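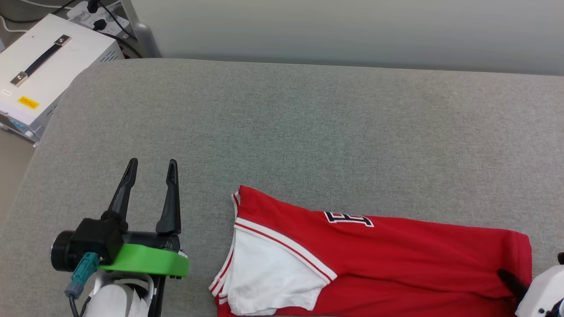 Reply in the comments to the last entry, from upstairs: you can't judge a woven cover by the flat part, go look at the corners, and also has anyone vacuumed the thing before calling it faded?

Fair. No, not vacuumed. Doing that first.

January, 9:40 am

Gray seat, cover check. Notes as I go, will tidy later (won't).

Vacuumed with the soft brush head, with the weave first and then across. Window light is flat this morning, good for looking at color, bad for looking at pulls. Got the hand lamp and laid it nearly sideways on the fabric. Much better. Should of done that last time.

Color: the speckle makes it really hard to say. It's a fine weave and the lighter bits move around depending on where you stand. Against the pale wall it reads cooler than it did against the sample card on my desk. The wall has that gray-green in it and it throws everything. Held the Semwal swatch right on the cover, then on white paper, then back on the cover. On the cover I can't see the join from standing height. From close up the swatch is a hair darker. So "faded" in the last entry is too strong, crossing that out. Put "slight, even, not by patches".

Rounded front corner. This is where upstairs has a point. The curve is where hands go when people push it and where knees catch when they walk past. Under the lamp, some fuzz on the turn. Not pilling yet, more of a bloom. Went over it with a dry microfiber cloth, some of it lifted, some didn't. Left the rest alone. NO razor comb on this fabric, we learned that on the Flidness stools and I still have the offcut to prove it.

10:15

Seam inside the back edge. Ran a fingernail along it, no gaps, stitching sits down flat. One thread tail sticking up, snipped, dab of fray glue on the tip. Write on the card so the next person doesn't think it is a stain when they find the hard spot.

Foam. Pushed down with a flat hand in the middle, near the wall side, then at the front curve. Middle comes back slow. Front comes back quicker. Don't love that, it's the same slab as far as the order sheet says (Coden, medium firm) so either the middle has had more sitting or the wadding has shifted. Can't tell without unzipping and I don't want to unzip it today, the zip is on the underside and it takes two of us to flip.

Tried the weight thing. 20 kg sandbag, left it while I had coffee, took it off, straightedge across. Dent was 3 mm. Came out mostly by the time I had written this line. Ok so it isn't dead foam, it's lazy foam.

10:50

Phoned Clasudik about the cover fabric. They wouldn't give a price for under 100 meters, which is silly for us, we need enough for a few seats and a spare. Asked about ends of rolls. They will look. The other batch they have is nearer the color but they want 1000 for it up front and no returns. Said no thanks, will live with what we have.

Asked them about cleaning too while I had them. Water based foam, barely damp, don't scrub, blot. Same as what the label says. Asked if the speckle yarn takes water diferently from the base yarn and they went quiet and then said they'd check. Which means do a test patch.

11:20

Test patch, underside flap, where the spare fabric is folded in. Foam cleaner at half strength, blotted, fan on cold.

Smell ok. No bleed onto the white cloth. Pressed hard the second time, still nothing. Leaving it over lunch to see if there's a ring.

Meanwhile, the area around it. Things for the room list, not for the fabric list:

- cables by the wall: keep them down behind the white box and off the cushion. Black jackets leave marks on this gray, see the entry on the waiting room bench. Rubbed a bit of spare black cable on the swatch to check and yes, marks. Came off with the dry sponge but only because it was fresh
- white box: leave a hand's width between it and the seat, the vents want clear air and the fabric doesn't want warm air blown at it
- the wall behind: wipe it. Any dust off the wall ends up along the back edge of the seat and that's where I got the most fluff in the vacuum
- floor at the end: sweep before we flip the seat, grit gets into the weave off the underside and then we're chasing it for a week

Also wondering about a felt strip along the back where seat meets wall. Thin one, gray. Would stop rubbing and also stop pens going down there. Measure next time, forgot the tape.

1:05 pm

Patch is dry. No ring that I can find under the lamp. A very faint flattening of the nap where I pressed too hard, gone after a brush with the soft brush. Happy with that.

So did the front curve with the same mix. Small circle of cloth, blot blot blot, turned the cloth, blot. The cloth came up gray-brown, more than I thought, so part of what I was calling wear was just hands. Didn't do the flat top, it doesn't need it and I'd rather have one clean edge to compare against for now.

Nobody to sit on the front edge til tomorrow. Left a note on it. Note is on paper with the low tack tape, and the tape is on the paper only, folded under, NOT on the fabric!!

1:30

Reply to upstairs so it is in the book: vacuumed, corner looked at, you were right about the corner, I was half right about the middle. Foam needs an unzip, need a second pair of hands. Bring the flat boards so we don't kneel on the cover.

To do
unzip + look at wadding
tape measure, felt strip
Clasudik, roll ends, chase if no word
order more of the soft cloths, down to the ragged ones
card on the underside: fray glue spot, patch location, cleaner strength (half)
fix the last entry, "faded" crossed out in ink, not in the typed copy yet

Lamp went back on the hook by the door. Bulb is getting hot and smells, change before next use.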